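3.2 Zeitliche Staffelung der Meldungen

Für die Auswertung wurden Beiträge herangezogen, die eine angekündigte Gewalttat gegen Personen zum Gegenstand haben und in denen vor der Tat ein Schreiben bei einer Redaktion eingegangen war. Das Korpus umfasst 500 Meldungen aus Lokalzeitungen, Onlineportalen und Agenturdiensten. Davon wurden 274 in die Feinanalyse übernommen. Ausgeschieden wurden Dubletten, reine Kurzmeldungen ohne eigenen Text sowie Beiträge, deren Veröffentlichungszeitpunkt sich nicht mehr feststellen ließ. Der Abruf der Onlinefassungen wurde am 7. März 2025 abgeschlossen; spätere Änderungen an den Texten sind nicht berücksichtigt.

Die Meldungen verteilen sich auf zwei Fallkomplexe, die nach den Erscheinungsorten der zuerst berichtenden Blätter als Roststead und Nonham bezeichnet werden. In beiden Fällen erhielt eine Lokalredaktion ein anonymes Schreiben, leitete es an die Polizei weiter und berichtete erst nach der Festnahme eines Verdächtigen darüber. Die Fälle unterscheiden sich darin, wie viel vom Wortlaut des Schreibens abgedruckt wurde. Im Fall Roststead erschien zunächst nur eine Paraphrase, im Fall Nonham stand ein vollständiger Satz aus dem Schreiben bereits in der Überschrift.

Zur Bestimmung der Abfolge wurde jede Meldung einer von fünf Phasen zugeordnet: Erstmeldung, Übernahme, Anreicherung, Korrektur und Rückschau. Die Zuordnung richtet sich nach dem Inhalt und nicht nach dem Datum. Eine Meldung, die Wochen nach der Tat erscheint, aber keine neue Information enthält und keine frühere Darstellung zurücknimmt, gilt demnach weiterhin als Übernahme. Für die Codierung wurde die Software Plendel verwendet, mit der sich Textstellen farbig markieren und über mehrere Dokumente hinweg verknüpfen lassen. Strittige Zuordnungen wurden ein zweites Mal codiert; blieb die Abweichung bestehen, wurde die jeweils frühere Phase vergeben.

Im Fall Roststead dominieren die Übernahmen. Die meisten Redaktionen druckten den Agenturtext mit eigener Überschrift und kürzten am Ende. Gekürzt wurde dabei häufig der Hinweis, dass die Urheberschaft des Schreibens nicht geklärt war. In der Folge erscheint der Verdächtige in einem erheblichen Teil der Texte als Verfasser, ohne dass die Ausgangsmeldung dies hergibt. Der Konjunktiv der indirekten Rede geht in der Regel schon bei der ersten Kürzung verloren. Zwischenüberschriften verstärken den Effekt, da sie fast durchgehend im Indikativ stehen.

Abb. 3

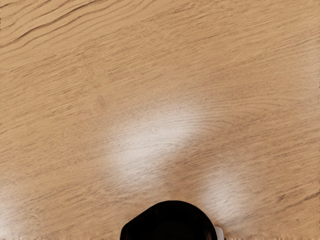 Die Paiva-Leitlinien für Polizeiberichterstattung, an denen sich beide Lokalredaktionen nach eigener Darstellung orientieren, lassen an dieser Stelle wenig Spielraum, wandte in der schriftlichen Rückmeldung zu einer früheren Fassung dieses Abschnitts eine Nachrichtenredaktion ein. Wer unter Zeitdruck kürze, kürze von hinten, und was am Ende stehe, halte die Redaktion eben für entbehrlich. Der Fehler liege daher beim Aufbau des Agenturtextes, und man könne ihn nicht den abnehmenden Häusern anlasten. Außerdem sei der Hinweis auf die ungeklärte Urheberschaft in der eigenen Onlinefassung noch am selben Abend ergänzt worden.

Der Einwand ist hinsichtlich des Textaufbaus berechtigt. Er erklärt jedoch nicht, warum die Einschränkung auch dort fehlt, wo der Agenturtext umgestellt und durch eigene Absätze erweitert wurde. Die nachträgliche Ergänzung einer Onlinefassung erreicht zudem die Übernahmen nicht, die bereits auf der ersten Fassung beruhen. In der Feinanalyse wurde sie als Korrektur codiert, sofern sie für Leserinnen und Leser kenntlich gemacht war. Stillschweigende Änderungen wurden gesondert vermerkt und gehen in die Phasenzählung nicht ein.

Im Fall Nonham verläuft die Entwicklung anders. Der zitierte Satz blieb über sämtliche Phasen hinweg unverändert, während sich die Angaben zu seinem Zusammenhang mehrfach verschoben. Zunächst wurde er als Drohung gegen eine bestimmte Person gelesen, später als allgemeine Ankündigung. Mehrere Beiträge der Phase Anreicherung ordnen ihm Äußerungen aus dem Wohnumfeld des Verdächtigen zu, die in keinem erkennbaren Bezug zum Schreiben stehen. Nach der Anklageerhebung im Mai wurde der Satz in einigen Rückschauen als Beleg für eine lange Vorbereitung der Tat angeführt. Aus den zugänglichen Unterlagen ergibt sich dafür kein Anhaltspunkt.

Auffällig ist in beiden Fällen die Behandlung der Redaktion, bei der das Schreiben eingegangen war. Ihr eigener Beitrag nennt den Eingang und die Weitergabe an die Polizei in sachlicher Form. In den Übernahmen tritt sie dagegen als handelnde Person auf: Sie sei gewarnt worden, habe geahnt oder habe reagieren müssen. Solche Formulierungen wurden als Rollenzuschreibung erfasst. Sie finden sich vor allem in Überschriften und Vorspännen und nur selten im weiteren Text.

Einschränkend ist festzuhalten, dass gedruckte Ausgaben nur vorlagen, soweit sie archiviert waren. Bei den Onlineportalen lassen sich Zwischenfassungen nicht in jedem Fall rekonstruieren. Die Phase Korrektur dürfte deshalb unterschätzt sein. Für die in Abschnitt 3.3 behandelten Überschriften gilt dies in geringerem Maß, weil sie auch dann in den Übersichtsseiten erhalten blieben, wenn der zugehörige Beitrag später geändert wurde.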